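問い合わせ番号 865：広場の平板舗装、目地の段差とひび割れについて

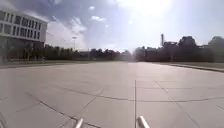

広場の舗装面（白い建物を左手に見る位置）。手前左に斜めの線が2本。

区分：外構・舗装
場所：Kevthorpe広場 建物側通路寄り
状態：対応中
優先度：中

受付内容
台車で通ると、建物の手前で車輪が引っかかる箇所があるとの連絡。場所は横方向の目地のあたり。昨年の補修箇所と同じかどうかは不明とのこと。

記録1（午前9時20分）
現地確認。対象は大判の平板で、1枚の寸法は図面上1,000 mm角。縦の目地と横の目地が交わる付近に直定規を当て、段差を測定。最大で4 mm。引っかかりはここで再現した。手前左側の斜めの線については、写真だけでは目地切れか板の割れか判断できないため、指でなぞって確認。2本とも板の割れで、欠けはなし。

記録2（午前11時05分）
打音検査を実施。割れのある板のうち、下端寄りの1枚で浮き音あり。隣の板は異常なし。右側の斜めの目地も確認したが、段差は1 mm以下で補修対象外とする。

記録3（午後1時40分）
昨年の補修記録を照合。当時の施工はMunshi、範囲は植え込み沿いの排水溝まわりのみ。今回の箇所は含まれていない。保証の対象にはならないため、新規案件として扱う。

記録4（翌日 午前10時）
横目地の古い目地材を長さ300 mm分だけ撤去し、下地を確認。敷きモルタルの一部が細かく砕けていた。水の溜まりはなし。試しに目地材だけを詰め直したが、台車を通すと板がわずかに動く。目地の詰め直しだけでは直らないと判断。

原因（暫定）
敷きモルタルの劣化による板の沈み。日当たりの強い面なので熱による伸縮も疑ったが、同条件の右側に段差がなく、主因とは考えにくい。

対応方針
・浮きのある板を外し、敷きモルタルをやり直す
・割れた板は在庫品と交換する。品番は101、色は淡い灰色。新品は既設より濃く見えるが、色合わせはしない
・目地材はLonleyの屋外用を使用
・作業中はコーンで囲い、台車は植え込み側へ回ってもらう

連絡事項
Wekenへ板の在庫を照会中。回答が来るまで応急処置として、段差部分に樹脂製のすりつけ材を貼った。歩行には支障なし。重い荷を載せた台車は迂回をお願いしたい。

追記
在庫の回答あり。同じ品番で必要枚数がそろう。施工は5月中の予定。養生期間は囲いを残すので、通路側の扉を使う部署には別途通知する。すりつけ材は施工当日の朝に撤去のこと。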